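Edell Lap Counter Watch – Bramwell Indoor Track Edition

For runners who lose count. Built for short indoor ovals, where GPS is useless and you're dizzy by the back half of a 3K.

In stock now. Ships from our Bramwell warehouse, usually same day if you order before 2 p.m.

What it does

Counts laps. Times laps. Buzzes. You set the track length once, it remembers. No phone needed, no account, no app to update while you're standing at the line in your spikes. Big raised button on the right side, you can hit it with gloves on or with dead fingers at the end of an interval session. Splits show in large digits for a few seconds, then back to total time.

Stores up to 100 laps per workout. Oldest workout gets written over when memory is full, so copy down your splits if you care about them.

Two modes. Race mode counts down from the number of laps you enter, so you see laps to go, same as the board. Workout mode counts up and lets you pause for recoveries. Hold the lower button to switch. You can't switch in the middle of a run – people ask for this, we left it out on purpose after too many bumped buttons.

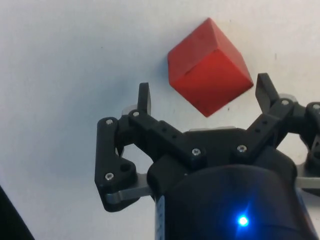
Strap is soft silicone, comes in small and regular, both in the box. Takes a minute to swap, press the pin with a fingernail or a pen tip. Watch is light enough that most testers quit noticing it after the warm up. Sweat is fine. Rain is fine. Don't swim in it, don't wear it in the sauna, the seal isn't made for that and the warrenty doesn't cover it.

Battery is a regular coin cell, comes installed. Low battery icon shows up well before it dies. Back cover has four tiny screws, driver included. Go easy on them.

Who it's for

Milers up through 5K, mostly. High school and college kids on flat tracks, masters runners doing winter miles, anybody pacing a friend. Sprinters won't need it. Marathoners, get something with GPS, we sell the Dido for that and it's on the next page.

Coach Sarla Rawat has been using the Edell with her distance group since the first batch:

"My kids used to argue about whether they had one lap left or two. Now they look down. I wish the beep was louder, the fieldhouse gets noisy, but the buzz on the wrist works."

She's right about the beep. New batch has a stronger one, due in April. Same price. If the beep matters to you, wait for that one.

In the box

Watch, two straps, screwdriver, paper quick start card. Full manual is a download, link at the bottom of the page.

Questions we get a lot

Does it work outdoors? Sure. It's a button, works anywhere. Set the track length to 400.

Does it count by itself? No. You press it every lap. We tried automatic, it missed laps on the tight turns and we didn't like it.

Can I wear it in a meet? Depends on your league and the meet. Ask the officials before you warm up, not after.

I missed a press, now what? Double tap on the next lap and it adds the one you skipped. Split for those will be wrong, total time stays right.

Returns and warranty

Full refund if it comes back unscratched with the box. Warranty is 2 years on the watch, straps not included. Extra straps are cheap, see the parts page.

Made by Leltel. Team orders – email Noel Aquino through the contact form, put your school name in the subject line and how many you need of each strap size. He answers fast exept during meet weekends.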